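Is it worth paying for a night desk service at a 12-room hotel?

pindthorpe_inn
Posted July 2019

We run a small place outside Pindthorpe. A company called Undis wants $123 a week to answer our phone from 10 pm to 6 am through its Tai system. The salesman says it "pays for itself." I've heard that before. Our clerk goes home at ten and we get maybe a call or two a night, mostly people who lost the door code. Has anyone used it, and did you see extra bookings?

frontdesk_grump
Ask them to show you the bookings. We had it for five months at our place in Oltthorpe, and the monthly report counted every call as a "lead," including a guest asking for towels. I canceled in September and can't say I saw any difference.
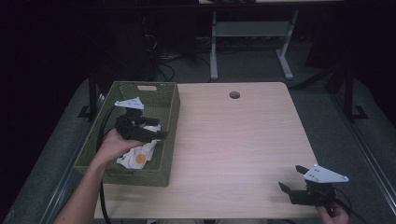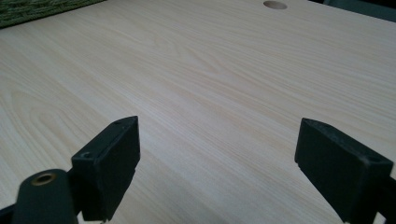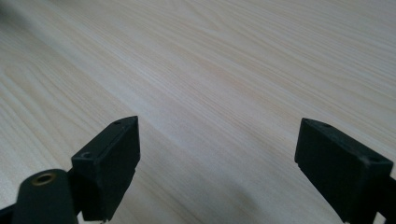 Can the service take a card payment over the phone at night?

Ours could only take a message and a callback number. Card payments were an add-on at a higher price, and I never got a straight answer on who was on the hook if a charge was disputed. Get that in writing before you sign.

two_keys
we like it. guests like talking to a real person

slowseason
I'd try the cheap fix first. Print the door code on the key card sleeve and forward the night line to a cell phone for a month. Write down each call and what it was for. If hardly any are people wanting a room, you know what that $123 would be buying. And read the cancellation part, ours wanted 2 months' notice.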